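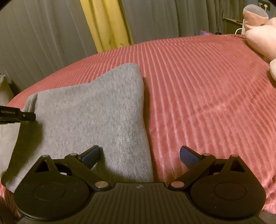 The Laundry Will Wait

By Mabli Skyrme

I own 12 bath towels and one opinion about folding them, which is that somebody else should do it. For most of my adult life I have been told that somebody was on the way and would be made of plastic.

So in October I went to Havham, where a small company called Skandard has spent the better part of two years trying to get a machine to fold things on a bed. Floors are solved, more or less, if you don't mind a robot that eats phone chargers. Dishes are half solved, provided you load the dishwasher yourself. Cloth is where ambition goes to lie down.

"A mug is a mug from every side," said Kanyarat Nuchit, who runs the folding work. "A sweater is a different object every time you let go of it."

Her method is to have people do the chore first, holding a gripper in one hand with a camera on it. The jaws have two flat pads, and you squeeze them shut on whatever you want moved. Do that enough times and a computer is supposed to pick up the habit. I was given one and a gray cloth, and told to take my time, a kindness I was slow to recognize.

It is like making a bed with salad tongs. My first try took 163 seconds, and what I had at the end could fairly be called a heap. Ekaette Shehu, who has recorded more folds than anyone else in the building, did hers in 21 and was talking about her sister's wedding throughout.

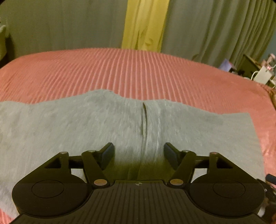
Jaws open over gray fleece. Finding the fold is the easy part.

The trouble, Nuchit told me, is everything a hand knows without asking. Fingers feel whether they have one layer or two. A pad in a jaw feels nothing of the kind, and the camera has to guess from a shadow and a crease. Put soft cloth on a ribbed bedspread and there are twice as many lines to be wrong about.

And when the machine works alone? I watched the arm, a patient thing named Favura, go at a hand towel. It considered the corner. It considered the corner again. It pinched, lifted, and laid the towel down in thirds, very nicely, along with a piece of the sheet underneath. Out of 233 attempts that week, Nuchit said, it had managed almost half. She seemed pleased, and after my own morning I was in no position to sneer.

Eifion Phillips, who used to manage a hotel laundry and now advises the company, is less easily charmed. He wants to know who carries the basket upstairs. He wants to know who turns the socks the right way out. "They've picked the one bit of the job where you get to stand still and listen to the radio," he said.

Nuchit won't name a year for the home version. I asked three different ways. On the train back I worked out that at Favura's pace my towels would be done a little after midnight, some of them with the bedding attached, and I found I was still tempted.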